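Pendine Toy Library: Guess-Board Set-Up Guide
Section 2. Setting up the board, swapping cards, putting away

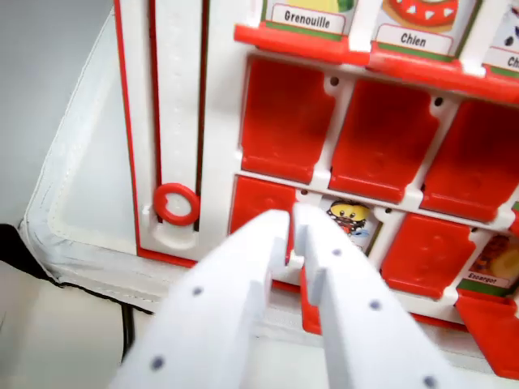 Do both players need the same set of cards in their boards?
Same set on both sides, any order. If one board has animals and the other has faces, the questions stop making sense about two turns in.

Applies to the red and white board, animal card set, French labels. Shelf no. 2610. For the older Havlow board with the slide-in strips see Section 4, the steps are different.

2.1 Before you start

Table, flat. Not carpet, not a bed. Boards rock on soft stuff and the tiles drop on their own.
Sit players across from each other, tiles facing their own player.
Keep the mystery card pile off to one side, face down.
Card list is in the lid pocket. If it's missing ask at the desk for a new one.

CAUTION: Small parts. Not for kids who still put things in their mouths. Count the loose cards back in if there are toddlers in the house.

2.2 Putting the cards in

1. Stand all tiles up first. Start at the back row and work toward you. Going front to back you will knock the ones you just did.
2. Take one card. Label at the bottom, picture at the top.
3. Slide it in from the top edge. Gentle. If it catches, pull it out and try again, don't bend it.
4. Push down till the whole label can be read.
5. Flip the tile down and back up once. Card should stay put.
6. Repeat for the rest of the row, then next row.
7. Do the second board the same way.

Note: cards that have gone soft at the corners can be swapped. Leave the bad one in the box with a sticky note on it. Don't tape it, tape makes it to thick for the slot.

2.3 Tiles and hinges

Each tile sits on two little pins. It should fold down flat and stand up again with one finger.

If a tile pops off:
1. Take the card out.
2. Put one pin in its hole.
3. Squeeze the tile a tiny bit, bring the other pin round to the other hole, let go.
4. Test it. Up, down, up.

If it's stiff, wipe the pin holes with a dry cotton swab. No oil, no dish soap. Oil gets on the cards and teh print comes off.

CAUTION: never force a tile back past upright. That's how pins snap. We have spare red tiles but not many, and Boersma, where we used to order them, has stopped carrying this size.

2.4 French labels

Names on the cards are in French. Grenouille is frog, Chien is dog. The rest are on the card list with the English next to them. Prop the list up where both players can see it for the first game or so.

House rule, up to you: players can ask in English but have to name the final guess in French. Works fine for the school groups at Goltthorpe.

2.5 Playing a round, short version

1. All tiles up, both boards.
2. Each player draws one mystery card, keeps it hidden.
3. Take turns, one question each, yes or no only. "Does it have fur?" is fine. "What color is it?" isn't.
4. Fold down the tiles the answer rules out.
5. Ready to guess? Use your turn to say the name. Wrong guess loses the round.

Note: tiles folded by mistake can go back up, just say so out loud first.

2.6 Putting away

1. Fold every tile down. Cards can stay in if the next family wants the same set, otherwise take them out and band them.
2. Wipe boards with a damp cloth, dry right after. Keep water away from the cards.
3. Boards in the box back to back, mystery cards in the bag, list in lid pocket.
4. Check the bag is closed befor the lid goes on.
5. Missing anything, write it on the slip. No fine for one card, we just need to know which.

Sheet revised 17/09/2023. Replaces the May sheet, please throw that one out.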